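Wekum Sim Grasp Pack

Wrist-view episodes and training recipe for parallel grippers

Made by the Bumavdale group. Page kept up by Tae-yang Koo.

Hi, and thanks for stopping by! I put this pack together after a long spring of trying to get a grasping policy to stop caring so much about how the picture looks. We train in simulation, we look through a wrist camera, and for months our policy was great as long as the lighting stayed put. Change the lighting and it would close on nothing, over and over, very politely.

The method is pretty plain. We take a simulated episode, keep the arm motion and the gripper commands just as they are, and render the wrist view again with a different look. Same actions, new pixels. The policy sees both versions in one batch and gets a small penalty if its predicted actions drift apart. I call that the pair loss (it's pair_weight in the config file). We tried fancier things first, including a separate network to clean up the pictures, and I threw that one out in July with no regrets.

The part I get asked about most is haze. In the haze renders, contrast drops off behind the nearest parts of the gripper, and the policy has to work with soft, pale shapes.

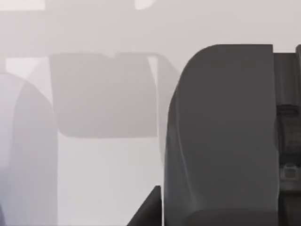
Simulated wrist view, haze render. Near finger dark and sharp, everything past it washed out.

You might think frames like that are useless for training – I did too, and left them out of the first release. Putting them back in was the single biggest change we made. My guess is that the policy learns to lean on the finger edges and on its own joint readings when the rest goes faint, but I haven't pinned that down, so please take it as a guess.

What's in the pack

453 training episodes, each with a plain render and a re-rendered partner
80 held-out episodes for testing
Gripper commands and joint readings for every step
Training script, config files and the pair loss code
A small viewer for stepping through the pairs side by side

Results so far

We ran 200 test grasps in simulation with haze turned on. The policy trained on plain renders alone got 80 of them. With the pairs and the pair loss it did clearly better on every seed we tried, and the full table is in the download. On plain renders the two were close enough that I wouldn't call a winner. These are all simulation numbers. The folks at Tredivmont are setting up a run on a real arm and I'll add their numbers once they send them over.

Things to know before you download

The pack takes some 631 GB once it's unpacked, so clear a drive first. Start with pair_weight low and raise it slowly – too high and the policy gets lazy and barely moves. Also, the Deschamps loader reads the episodes fine but shuffles the partners apart by default, so turn shuffling off in the loader and let our script do it.

Free for research and teaching. If you want it for a product, write to me first and we'll sort something out. Bug reports are very welcome, especially with the episode number and your config pasted in!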